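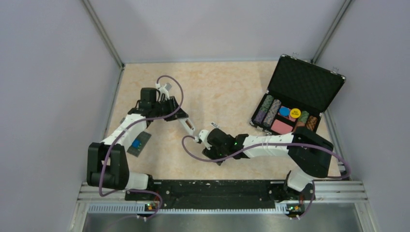
How to get your sourdough starter going again after a long rest in the fridge

By Shazia Jatoi

If you are anything like me, you fed your starter faithfully all through the spring, and then the warm weather came, and the garden wanted watering, and one day in August you moved the milk and there it was at the back of the shelf with a layer of grey liquid on top. Please don't throw it away! A starter is a tough old thing, and most of them come back with a few days of kindness.

Have a proper look first. Grey or brownish liquid is fine (it's usually called hooch) and so is a sharp smell, a bit like nail varnish remover. Pink or orange streaks, or anything furry, mean it has to go in the bin, jar contents and all, and I'm sorry, I know it hurts.

If yours has passed, pour off the liquid. I used to stir it back in, and you can if you like a sour loaf, but I find the first couple of feeds go better without it. Then spoon 20 grams of starter from the middle of the jar into a clean one. It looks like a miserly amount, I know, but a small spoonful with plenty of fresh food wakes up much faster than a whole jarful that has to share.

Add 50 grams of strong white flour and 50 grams of water that feels barely warm on your wrist. A spoonful of rye in place of some of the white is a lovely thing if you have it. Stir until there are no dry bits, scrape down the sides, and rest the lid on top without screwing it tight. I put a rubber band round the jar at the level of the mixture so I can see how far it climbs.

Leave it somewhere free of draughts. My kitchen is chilly in the mornings, so mine goes on top of the fridge, next to the radio.

Feed it twice a day, at breakfast and again before bed, going back to 20 grams of starter each time. You may see nothing at all for the first 2 days. Carry on anyway! Mine sulked completely after we came back from my sister's, and by day 4 it was pushing at the lid and smelling of yoghurt and apples.

It's ready to bake with when it doubles within six hours or so, and does it two feeds running. You can drop a teaspoonful into a glass of water to see if it floats, though I've had good bread from starters that sank, so I trust the rubber band more.

Keep what you spoon off in a tub in the fridge, once things smell pleasant again. It makes very good crumpets, and pancakes too, with an egg and a pinch of bicarb. My crumpet recipe is on the baking page, under Breakfasts.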